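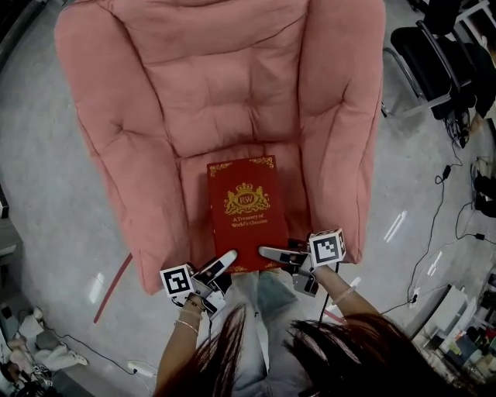 Mar 11, 2021

I have been promising to write about the Trandimley kit for weeks now, and a couple of you have sent very polite nudges (thank you, Genji, I did see both messages). So I've made a big pot of tea and cleared the afternoon, and I'm going to tell you everything I can remember. It may ramble. You know what I'm like.

For anyone new, the Trandimley is a pair of hand-held grippers that you use yourself, one in each hand, to record yourself doing ordinary jobs around the house. You wear a small camera up by your forehead, you pick things up and put them down, and the software turns all of it into something you can train a robot arm with. No robot needed at your end, and that was the whole appeal for me. I wanted to play with this stuff and I do not have room for an arm. I barely have room for the armchair!

Mine came from Cukex, who sell the kit in two versions. I bought the bigger one, with both grippers, the head strap, two marker cubes, a charging base and a bag of spare finger pads. You can also buy a single gripper to start, and I thought about that for a long time, but so many of the things I wanted to try need a second hand. Folding, for one. Books, for another.

Oh, the books. Let me talk about the books, because that is where I have spent most of my evenings.

My favorite task so far is picking up a hardcover that is lying flat on a soft seat. It sounds like nothing. You would do it with your own fingers without looking. But take away your fingers and give yourself a pair of flat ones on the end of each hand, and suddenly you are thinking very hard about edges. I've been using the red "Treasury of World's Classics" on the pink velvety chair, partly for the stiff cover and partly because I like looking at it. The cushion gives when you press on it, so if you come in too steep you push the whole book down and nothing is gained. If you come in too shallow, the fingers skate off the cover. What works for me is bringing both grippers in low at the bottom edge, one from the left and one from the right, and pressing a little dent into the cushion so one finger can get under. Then a small lift, and the other hand slides in to share the weight.

It took me an embarrassing number of tries to get there. My sister sat and watched one night and said it was like watching somebody eat soup with two rulers.

Now, the grippers themselves. The housing is white and black plastic and feels solid enough. I was worried they would be heavy, and for the first ten minutes they aren't, and then your forearms begin to have opinions. I do short sessions. The trigger is smooth and has a nice long pull, so you can close the fingers slowly, and I found after a week or so that I'd stopped thinking about the trigger at all. The marker cubes (the boxy things with the black and white pattern) clip on to the top and they do have to face the camera, more or less. If I get lazy and roll my wrist too far, the tracking light goes amber and I have to start that take again. The manual says you can tilt them up to 100 degrees. I have my doubts about that, but I can't say I've gone at it with a protractor.

The right-hand gripper on mine is wired. There's a black cable coming off it and I cannot pretend I love it. It wants to be underfoot. I've tried running it over my shoulder, and I've tried looping it through my belt, and currently I just let it hang and walk like a person crossing a creek on stones. Norbert Procházka, who knows far more about this than I do and has been answering my questions on the owners' forum since August, tells me the next version will be wireless on both sides. I hope so. Anyone who has seen my floor will understand.

And please, tie your hair back. I say this as someone who never remembers. You lean over to get a good look at what you're doing, and the camera leans with you, and there goes a curtain of hair right down into the picture. The software doesn't throw those takes out, but I do wince when I play them back.

The software is called Grestum and it's a separate download. I'd call it good but fussy. Setup was painless. You hold both cubes in front of your face until it chimes, then you do the same thing again a bit farther away, and you're off. Reviewing is where it gets slow. Each take has to be given a name and a start and a stop, and there's no way that I can find to do a batch of them together. The free plan stores 500 takes. That sounded like a mountain to me when I signed up, and I've had to go back and prune already. The paid plan goes to 3000, and I'm holding out, mostly from stubbornness.

Support has been lovely, though. I wrote to Cukex about a finger pad that was peeling at the corner and got a real reply, with a real name at the bottom, and a new set in the mail. They also sent a link to the sample projects, which I'd missed completely. There is one called Nagano that is all towels and pillowcases, and I've been working through it with the laundry I should have been putting away in the usual manner. It goes slowly. Pillowcases are harder than books, in case you were wondering. They slump.

Would I buy it again? Yes, I think I would, and I'd buy the pair again too. If you want something that does a chore for you by the weekend, please don't get this, you'll be cross. You are the one doing the chore, over and over, in a silly hat. But if you like fiddly handwork, and I know a good many of you came here for the knitting posts, there's something very familiar about it. The same small motion again and again until it gets smooth.

Genji, you asked if the finger pads leave marks on a book cover. I've looked closely under the lamp and I can't find any on mine. I wouldn't try it on a paper dust jacket, all the same.

I'll do a separate post on the towels once I've finished Nagano. The tea has gone cold and I need to go wind up that cable.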